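Second opinion before shoulder surgery: how to do it without losing my place on the list?

Posted by slowpitcher_b
21 Jan 2019
Section: Bones, Joints and Operations

Hello to all. I am new here and I have read the older threads before I write, but my situation is a little different, so I hope it is permitted to open a new one.

I have a tear in the rotator cuff of the right shoulder. I am right-handed. It began when I was lifting a box of tiles over my head last year, and I did not take it seriously for a long time. My family doctor sent me first to physical therapy, and I did 13 sessions. The pain at night became smaller but I still cannot lift my arm to the side above the height of the shoulder, and to put on a coat is a small project. Then I had an MRI, and the surgeon at the Clullarel clinic in Betska looked at the pictures and said that the tear goes through the full thickness of one tendon, and that he recommends to repair it. He gave me a date in February.

The surgeon was polite and I have nothing bad to say about him. But the visit was short, and I came home and noticed that I had not understood many things. For example, he said the tendon "has pulled back a little," and I do not know if this is a reason to hurry. I also do not know if I could wait until summer, when my work is more quiet. I asked if more therapy could help and he said "perhaps, but I would not count on it."

So I would like to hear another surgeon. My insurance is with Koster. The woman on their phone line told me that a second opinion is covered if it is "requested before the procedure is authorized," and then she could not tell me if the procedure is already authorized. If they do not pay, the other office says the visit and the new reading of the MRI will cost me $1200. It is much money for one conversation.

My concrete points:

Is it an insult to the first surgeon if I go to another one? In the country where I grew up it would be.

Do I need to cancel the February date while I am looking?

Who must send the MRI, me or the clinic? The clinic uses the Jaltar portal and I can see the written report there but not the pictures.

What should I ask the second surgeon so that I do not come home again with an empty head?

Thank you for your patience with my English.

2 people are following this thread

grateful_left_arm
Member, 34 posts

Welcome. I had a repair on the left shoulder and I also went to a second surgeon before it, so I can tell you how it was with me. I am not a doctor. Please take what I write as the experience of one patient, and English is also not my first language, so we are two.

To your first point: no, it is not an insult. I was very nervous when I told my surgeon. I had prepared a long speech in the car. He said "good, who are you seeing?" and wrote the name in my file, and it was finished in half a minute. It was even useful, because he then told me what he would like the other surgeon to look at. If a surgeon becomes angry about it, I think you have learned something about him for free.

Do not cancel the date. Keep it. But call the scheduling desk and ask one question: what is the last day on which I can move the operation without a fee and without going to the end of the list? Ask them to put the answer in a message, so you have it in writing. In my case the last day was earlier than I had thought, and I had to make the second visit faster.

About the MRI. The written report is not enough for the second surgeon. They want to see the pictures themselves, and they want all of them, also the ones that look the same to us. You must usually sign a release form. After this there are two ways. The imaging department can send the files directly to the other office, or they give you a disc and you carry it. I recommend that you do both. My files were "sent" and the second office could not find them on the morning of my visit, and I was very happy to have the disc in my bag. Ask for the disc at the place where the scan was done. This may be a different place from where the surgeon sits. At my hospital they were in two buildings and the surgeon's desk could not help me at all.

Bring also the notes from your physical therapist. Thirteen sessions is not a small number and the second surgeon will want to know which exercises you did and what changed. If your therapist measured how far you can lift the arm, at the beginning and at the end, this is very valuable. A surgeon sees you one time. The therapist saw you many times.

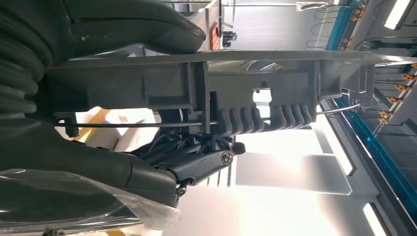
A robotic arm with a gray plastic gripper carriage, close view

For the questions, I wrote mine on a sheet of paper and left space under each one for the answer. I took my sister with me and she did the writing. I will copy here the ones which I still think were good:

How large is the tear, and is it likely to become larger if I wait some months?
You said the tendon has pulled back. Can it still be brought to its place without too much tension?
Is there already fat or weakness in the muscle on the MRI?
What would you do if it was decided not to operate, and how would we notice that this was the wrong choice?
Who does the operation, you or a doctor in training under you, and how many of this kind do you do in a year?
How long is the sling, when may I drive, and when may I lift something heavier than a cup?
If the repair does not heal, what comes next?

The second one and the third one are the most important for your wish to wait until summer. I cannot say if you can wait. With some tears people wait a long time and it makes little difference, and with others the muscle becomes weaker and the repair becomes harder. Only somebody who has your pictures in front of him can judge this. But you should say the word "summer" in the room. I did not mention my work at all in my first visit, because I thought it was a private problem, and the surgeon could not guess it.

One more thing, about the sling. I was in it for six weeks, and it was the right decision to arrange the house before. Put the plates and the coffee on a low shelf. Buy shirts with buttons in front. Try to sleep half sitting for some nights before the operation, it needs practice. I did not practice and the first week was mostly me looking at the ceiling.

I wish you a calm head. Please write what the second surgeon said.

3 people found this helpful

paperwork_first
Member

I will write only about the insurance, because I know this part from my job in a billing office (not at Koster, and not in Betska, so your rules can be different).

"Authorized" means that the surgeon's office has sent a request to the insurer and the insurer has said yes. It does not happen automatically when you get a date. Many offices send the request only a short time before the operation. So it is very possible that nothing was sent yet for you. Call the surgeon's office and ask for the person who does the prior authorizations, and ask if the request went out. If it did not go out, tell them you are using your second opinion and ask them to hold it until you call back.

Then call Koster again. Do not ask "is it covered." Ask which surgeons in your plan can give a second opinion for this procedure, if you need a referral from the family doctor, and if the new reading of the MRI is included or billed separately. These are often two different bills. Write down the reference number of the call. If the person says there is no reference number, write the time of the call and the first name.

If the surgeon you have in mind is outside the plan, the $1200 can be real. But ask his office for the price without the new reading by their radiologist. Sometimes the surgeon looks at the pictures himself as part of the visit and the formal reading is optional. Ask also for a written estimate before you go.

And if the request was already approved, it is not the end. Ask Koster if the second visit can go as a normal specialist consultation. You would pay your usual copay and it does not need to have the name "second opinion" at all.

1 person found this helpful

tom_cat_77
Member

just get it done, my brother in law waited and was sorry. ice machine is worth the money, rent dont buy

slowpitcher_b

Thank you all, also for the short one. I called the clinic. The request was not sent yet and they have put a note to hold it. The last day to move the operation is 6 days before it, and they wrote it to me in Jaltar. I have ordered the disc from the imaging department, and they want me to come in person with an identification.

grateful_left_arm, I have copied your list and I added one about stairs, because my bedroom is upstairs and the railing is on the right side. I will come back to this thread after the visit.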